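Ticket: Jellum evening draw closing early on some shop terminals
Status: Closed (see last entry before reopening, please)
Raised by: Retail Support, Skondell Lottery
Owner: Soledad Ridgeway
Supplier contact: Kyrylo Melnychuk, Collelura
Affects: counter terminals, Jellum game only
Priority: Medium, then High, then Medium, then High

Original report

Retailer on shop number 583 rang the helpdesk. Says the terminal stopped selling Jellum tickets before the advertised closing time of 19:30. Message on the customer screen was DRAW CLOSED. Customer in front of the counter had a phone showing 19:25 and an opinion. Retailer sold him a ticket for the following draw, which he did not want but took anyway, and would like to know what to say if the numbers he didn't get come up.

Helpdesk advice given: restart terminal.

Soledad, 09:10

Picking this up. I see we told the shop to restart. Restarting a terminal at 19:25 takes it out until well after 19:30, so technically the complaint did go away.

I've asked for the terminal log. In the meantime, does anyone remember anything changing on Jellum? The release notes for October say "minor improvements".

Soledad, 11:45

Log from 583 received. Last Jellum sale accepted 19:23. First refusal 19:24 and something. Other games carried on selling as normal, so the line was up and the printer had paper. The terminal clock matches ours. I checked that twice, as every ticket of this sort for the past few years has been a clock, and I had more or less written the reply already.

So it is not the clock. Passed to Collelura with log attached.

Kyrylo, 13:20

Thank you for the log. Please confirm the terminal clock is correct.

Soledad, 13:24

It is correct. See directly above.

Kyrylo, 14:02

Confirmed, thank you. From our side the central system closed Jellum at 19:30:00 as set. The terminal should only refuse a sale when it gets the close message from us, and we did not send one early. We believe this is a single faulty terminal and suggest swapping it.

Soledad, 14:30

Swap booked. I will say for the record that I don't believe it, but the swap is free under the contract and the belief isn't.

Soledad, next morning

Terminal at 583 swapped in the afternoon. The new one also stopped at 19:24.

Three more shops rang as well. One is in a railway station and sells most of its Jellum tickets to people running for the 19:32, so closing six minutes early costs them rather more than it costs a post office that shut at half past five. The station retailer has worked out his lost commission and sent it to us on the back of a losing ticket, photographed. Attached. It's quite neat.

Raising to High.

Kyrylo, 10:15

Can you say what these four shops have in common?

Soledad, 10:50

They all sell lottery tickets and they are all cross.

Beyond that: two different regions, three different phone companies, one independent and three in chains. All four have the Damgaard terminal, but so does more than half the estate. Same software version on all of them, same as the one on the test bench here, which of course closes at 19:30 exactly and looks very pleased with itself.

Kyrylo, 12:05

The test bench works because it is on the test bench. Please can we have a list of all Damgaard shops with the last accepted Jellum sale for each evening this week? It is quicker for your reporting team than for ours.

Soledad, 12:08

It isn't, but I'll ask.

Soledad, 16:40

Reporting team came back with it. There are 262 Damgaard shops that sold at least one Jellum ticket in the last ten minutes before close on an ordinary evening last month. This week, up to 50 of them have sold nothing at all after 19:24. I say "up to" because a quiet shop and a broken shop look the same in this report, and some of these places would not notice if we shut the game at lunchtime.

The list has been sorted by shop number, by region, by install date and, at my request, alphabetically, on the off chance. Install date looks interesting. Every one of them is an older site that was moved over from the dial-up machines. None of the shops that got a Damgaard as their first terminal is on the list.

Priority lowered to Medium by the system overnight as nobody had changed the status field. I have put it back.

Kyrylo, 17:15

This is very helpful. On the dial-up machines there was a local setting called EARLY STOP. The shop had to ring in its sales before close, so the terminal stopped a few minutes ahead to leave time for the call. Each game had its own value. The Damgaard terminals don't use it.

Soledad, 17:18

Do they not use it, or do they not need it?

Kyrylo, 17:55

I am checking which of those I meant.

Kyrylo, 09:30

They did not use it until the October release. One of the minor improvements was that the terminal now reads all shop settings from one table when it starts up. For shops moved over from dial-up, the table was filled in by copying the old one across. Jellum had an EARLY STOP of 6 minutes. The other games either had it at zero or were launched after dial-up had gone, which explains why only Jellum is affected.

This also explains why swapping the terminal made no difference. The new one read the same table.

Soledad, 09:41

And why the restart made it worse. A few of these shops hadn't restarted since the release and were still running happily on the old settings until they rang us. I have had a word with the helpdesk and the restart advice is off the script for this fault. It is the only line in the script they all know by heart, so give it a day or two.

Steps agreed on the call this morning:

1. Collelura set EARLY STOP to zero for Jellum in the central table, all shops, whether on the list or not.
2. Terminals pick it up at the overnight restart. No engineer visits.
3. Skondell send a message to the terminals telling retailers that Jellum sells until 19:30, which is what they thought in the first place.
4. Reporting run the same list again for two evenings.
5. Game control here to be told before step 1 and not after.

Number 5 was added by game control.

Soledad, 14:10

Game control want to know whether any ticket could have been sold late, as well as refused early. Fair question and a much nastier one. I've been through it with Kyrylo and the answer is no: the central system has the final say and refuses anything after 19:30:00 whatever the terminal thinks. The fault could only ever lose us sales. They've asked for that in writing from Collelura on headed paper.

Kyrylo, 15:35

Letter sent. We no longer have headed paper so I made some.

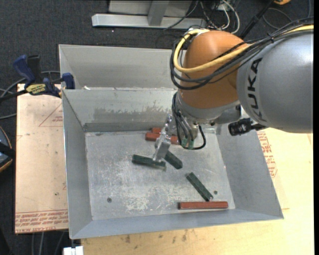
Soledad, 16:20

Letter received and accepted, though game control noticed the address is your old building. Change approved for tonight. Could you please take a copy of the table before you touch it? I'd like to be able to show what was in there when somebody asks in the spring.

Kyrylo, 16:32

Copy taken and stored with the change record. The update will run after the last draw is settled.

Soledad, 08:50

Terminals restarted overnight. Two shops didn't come back on and both turned out to have been switched off at the wall, one of them under a display of birthday cards.

Will leave open until we've seen the evening.

Soledad, 19:36, from home

Stayed logged in for this, which says something about my social life. Jellum sales coming in at 19:25, 19:27, 19:29 from shops on the list. 583 sold one at 19:29:48. Closed at 19:30:00 everywhere.

Soledad, next morning

Second evening also fine. Reporting list now shows four shops with nothing after 19:24. I rang them. Two don't open in the evening, one was waiting for ticket rolls, and one told me he stops selling Jellum early on purpose so he can cash up. He has done this for years and would like us not to mention it to anyone, so I am mentioning it in a ticket.

The railway station retailer has asked about his lost commission. Passed to retail accounts along with the losing ticket. Not one for this queue.

The original customer at 583 has been back in. His unwanted ticket for the following draw won the smallest prize and he is no longer complaining. The retailer asks if we can now stop ringing him.

Left over:

EARLY STOP is still in the table for every other game, at zero. Collelura to remove the column in the next release. Kyrylo says it will be listed in the release notes by name. I've asked for that in writing too, any paper will do.

Helpdesk script updated and reissued.

Old terminal from 583 tested, nothing wrong with it, returned to stock.

Closed.

System, 00:00

Ticket closed. Please rate your experience. Suggested article: Have you tried restarting your terminal?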